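Visit to the Ikari Teaching Site, Tresthorpe

Ikari opened its Tresthorpe data site to outside visitors in August, and I joined the morning group. The company does not program its arms move by move. People perform the task with hand-held grippers, each fitted with a camera, and the recordings are used to train a control policy called Mellow. No arm needs to be present while the recording is made.

Celina Pietrzak runs the collection side. She began with the numbers: 528 usable episodes of fruit handling so far, 11 operators, and a limit of 30 minutes at the grippers before a change of operator. Recording is done in ordinary rooms with the furniture left in place — lab benches gave policies that failed on patterned tablecloths and in window light. Fruit was chosen for its range of sizes and because a bad grip shows up as a bruise. 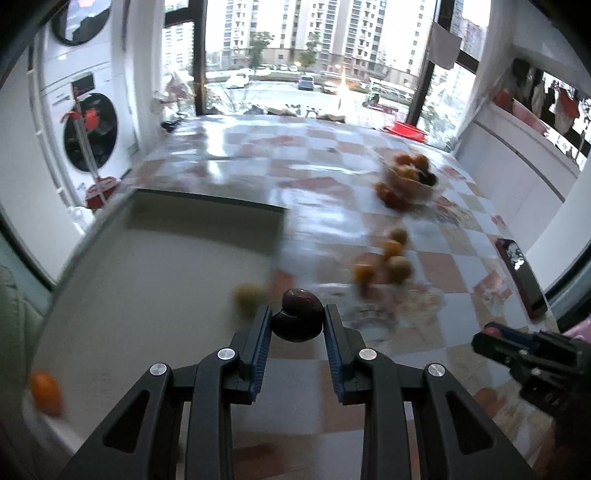 Why not steer the robot itself by remote control?

Ikari does, but only for corrections. An operator with a hand-held gripper works at close to normal speed and feels the contact directly, while remote control is slower and ties up an arm for the whole session.

The remote station is in the next building. A Pietrzak bracket (the name stuck) holds the same camera at the same angle on the arm's wrist, so both kinds of recording can be mixed. We watched an operator take over when the arm stalled above a bowl, guide it down and hand control back. Those few seconds are saved and given extra weight in the next training run.

Questions about failure rates were not answered. Visits last 60 minutes and closed shoes are required at the remote station.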